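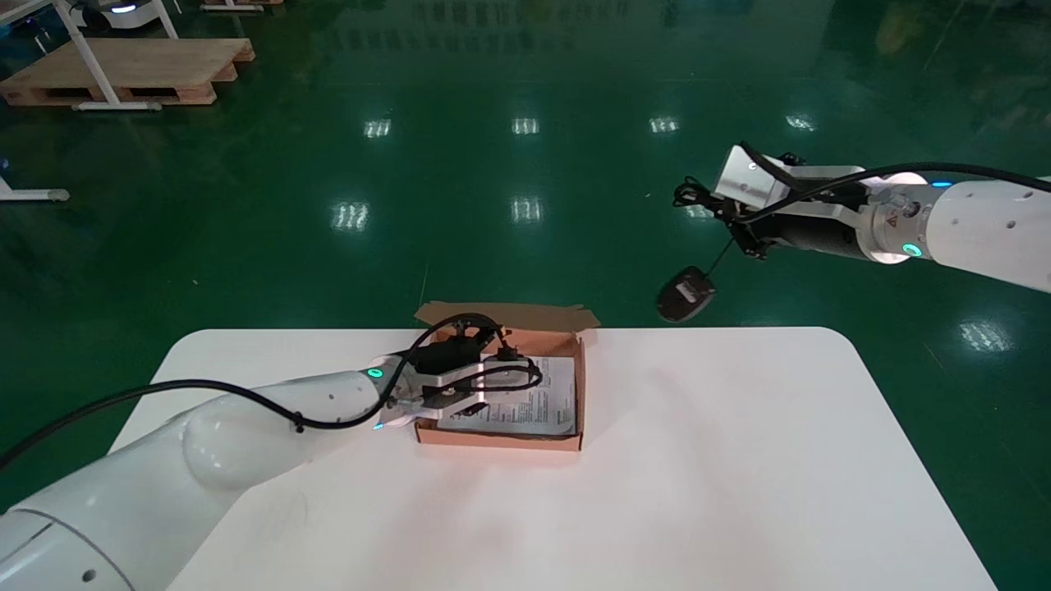 An open box with the instruction sheet inside.

The sheet in the box
By Chantal Sandhu

Print this page | E-mail this to a friend

I bought a lamp last month from Firico, a plain one with a switch on the flex. It arrived with a sheet of paper folded to the size of a playing card. Opened out, it covered the kitchen table and most of my toast. It warned me in 20 languages against bathing with the lamp. In none did it say which way round the shade went.

I am fond of these sheets all the same. I keep them in a drawer with the spare leads, and my friend Hedvika Machala says that when I die she will have it carried out unopened. 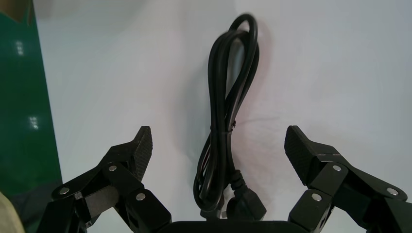 The leads are the worse problem. A new one comes so beautifully folded, pinched at the waist by its little black tie, that I feel a brute undoing it. I have never once got one back to that state. Mine go into the drawer as a coil and come out as a family argument, and I've still got the tie from a Ballau kettle that went to the tip in June. 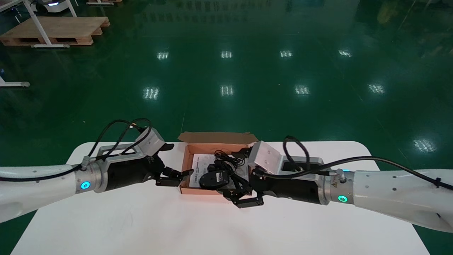
Hedvika photographs her instructions and recycles the paper the same evening, and she has 3,000 pictures on her phone to prove it. Ask her for the one about descaling and you will be there until supper. I can find mine in four minutes, five if the drawer sticks.

The shade, by the way, goes on narrow end up. I have written this on the sheet in biro.

Last updated: June

We use cookies to remember your settings. Accept | Manage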